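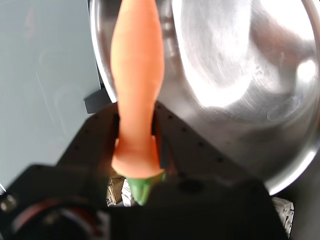 A toy carrot, orange with a green top

About us

Arkel is a toy library and play shop in Ondovton. We lend toys, games and pretend-play sets to families, childminders and nurseries, and we sell a small range of new items at the front of the shop. We opened in two rooms over a bakery and moved to our present ground-floor premises on Atedport Road when the stairs became too much for people with prams.

What we lend

The lending collection stands at 721 items. It covers ages from birth to about ten, with most of it aimed at children under six. Play food and kitchen sets go out more than anything else, followed by train track and building blocks. We also keep larger pieces that few homes have room for all year round, such as a puppet theatre, a water table and two indoor slides. The slides need an estate car or a van, and we can deliver them within the town for a small charge.

Each set is packed in a bag or tub with a card listing the parts. Please check the card when you collect and again before you bring the set back. If a part has gone missing, tell us at the desk. We do not charge for the first lost piece in a year, and we keep a drawer of spares that covers most of the common ones.

Membership

Family membership costs £36 a year and lets you have up to 3 items at home at a time. Childminders and nurseries pay £55 and may borrow more by arrangement. Loans are for four weeks and can be renewed once by phone or at the desk, unless another member has asked for the item. Membership runs for twelve months from the day you join. Families who receive help with school meals can join at half price – ask for the blue form.

Cleaning and safety

Everything is cleaned when it comes back and checked before it goes on the shelf again. Hard toys are washed or wiped down, and fabric items go through the machine. Wooden sets are wiped and left to dry overnight, so they may not be ready for the next member on the same day. We look for cracks, loose stitching and worn battery covers. Items we cannot repair are taken out of the collection.

The age given on each card is the maker's own. We ask members to follow it, particularly for sets with small parts where there is a baby in the house.

The Ñahui room

The room at the back is called Ñahui and is used for play sessions in term time. Sessions start at 10 am and last an hour and a half. There is a soft area for babies, a home corner and a table for drawing. Tea and coffee are available, and there is a changing table in the toilet next door. Prams can be left in the passage, but please keep the fire door clear.

The room can also be hired for birthday parties. The hire fee includes the use of the home corner and one large item from the collection. Food may be brought in, though we ask for no nuts.

Giving toys to us

We take clean, complete toys in good order and are always short of jigsaws for three- and four-year-olds. We cannot accept soft toys without a safety label, or car seats and cots of any kind. The spring sort-out is in March, and we take no donations during that month.

Finding us

Arkel is on Atedport Road, opposite the post office. The entrance is level and the door is wide enough for a double buggy. There is short-stay parking behind the shop – the machine takes coins only.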